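Vorncombe Users Meeting – which side trip is worth signing up for?

Forum: Conferences and Travel
Thread started by rackmount_ray

rackmount_ray
Registration for the Vorncombe meeting in November opened this morning and the form makes you pick your side trip before you can pay. You get one. The choices are the Jaltby water treatment plant, the Murthy print archive, and a walking tour of the old rail yard with lunch. I went two years ago but skipped the trips that time, so I have no idea which one is any good. Has anyone done these? I'm there for the scheduling and facilities sessions, if that matters.

tallgrass
I did Jaltby last year. Good tour, but a lot of standing. They take you through the control room, the filter building and the pump hall, and the person leading it works there and can answer real questions. You need closed shoes and a government ID. Two people in my group were turned away at the gate for sandals.

It ran over by forty minutes and we missed the start of the afternoon session. If you have a talk to give that day, don't do it.

pmoreau_ops
Disagree on Jaltby being the one to pick. The filter building was closed the year I went and we got a slide show in a break room instead. The archive is smaller but you see all of it. They have the old switchboard directories and the survey maps out on tables, and you can handle most of them.

tallgrass
The filter building was closed for repairs. It was open last year and the meeting page says it's open this year.

pmoreau_ops
The page said that my year too.

rackmount_ray
What about cost? The form shows the trips as included but there's a line for "transport supplement" and it doesn't give a number until you get to the last page.

dlinden
Transport supplement is for Jaltby only. The archive is a ten-minute walk from the hotel and the rail yard is across the street from it. I got as far as the last page and backed out, and it was still blank for me, so I'd email them before you commit.

Also, the hotel block. The meeting hotel has 614 rooms but the block is nowhere near that size. Last year it was gone a month ahead and people ended up out by the airport. Book the room first and worry about the tour after.

Anitha Sastry
I'm on the program side this year, so a few corrections.

Jaltby is capped by the plant and we can't raise the cap. When it fills, the form will stop showing it. There is a waiting list, and you get on it by replying to your confirmation email. Please don't email the plant. They had a lot of that last year and asked us to make it stop.

The transport supplement field is broken for anyone paying by purchase order. It works for cards. We have reported it to the registration company. If it shows blank, finish the form anyway and we will bill the right amount.

Last year's meeting drew 757 people. We have planned meals and rooms for 1000 this year, so the general sessions will not sell out. The side trips will.

The family room is back as well, on the mezzanine level next to the coat check. It's open during all the general sessions and there is no need to sign up. A parent or guardian has to stay with any child under 12. There will be tables, paper games, and a changing area.

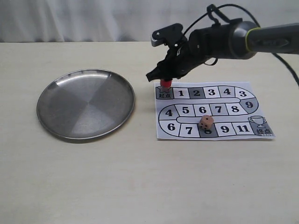

Lunch is not served in the family room, but you can bring a tray up from the main hall. If your child has a badge, the meal is covered. Child badges are free but you do have to request one on the form, under "additional attendees," or the kitchen won't have the count.

I'll check this thread once a day until registration closes.

rackmount_ray
Thanks, that clears up the blank field. I'm on a purchase order, so that's what I was seeing.

kestrel_9
Can you swap trips after registering? My manager has to approve anything off site and that takes a couple of weeks here. I don't want to lose the slot while I wait.

Anitha Sastry
Yes, until registration closes, if the trip you want still has room. Register for the one you hope to get and change it if the approval doesn't come through. That way somebody on the waiting list can have the place.

pmoreau_ops
While you're here, is there any chance of running the trips on the morning before the meeting starts? Every year they sit on top of the afternoon sessions. I have raised this on the feedback form three times.

Anitha Sastry
We looked at it. Most people arrive that morning, and the plant only takes groups after 1:00 p.m. The archive might be open to an earlier group. I will ask, but I can't promise it for this year.

tallgrass
I'd be against moving them. A morning trip on arrival day means another hotel night for anyone flying in, and my office won't pay for it. Missing half of one session is cheaper.

pmoreau_ops
Depends which session. Mine was the one I had traveled for.

tallgrass
Fair enough. They do post the recordings, though.

pmoreau_ops
They post the slides. The recordings from last year stop after the first day.

dlinden
He's right about that. I went looking for the second-day capacity talk and it isn't up.

Bus question for the people who have done Jaltby. Is it the Jaston coach company again? They left from the wrong side of the building last time and eight of us watched it pull out.

tallgrass
It was Jaston for us, from the loading dock on the north side. The sign in the lobby said main entrance. Go to the dock at 12:30 and ask the driver.

Anitha Sastry
It is Jaston again. Pickup will be at the main entrance this time, and someone from our group will be on the bus with the list. Please do not wait at the dock.

rackmount_ray
OK, I went with the archive. Jaltby sounds like the better tour when it goes right, but I'm on a panel at 3:00 that day and can't risk the bus being late. Room is booked too. There were still kings and double queens in the block as of 4:00 this afternoon.

kestrel_9
Put me down for Jaltby, pending approval. Does anybody know if the rail yard walk is flat? A coworker is coming with a knee brace and wants to do that one.

dlinden
Mostly flat, but there's loose gravel for the first part and a set of steps down to the turntable. She could skip the turntable and meet the group at lunch. A few people did that when I went.

kestrel_9
Thanks, I'll pass that on.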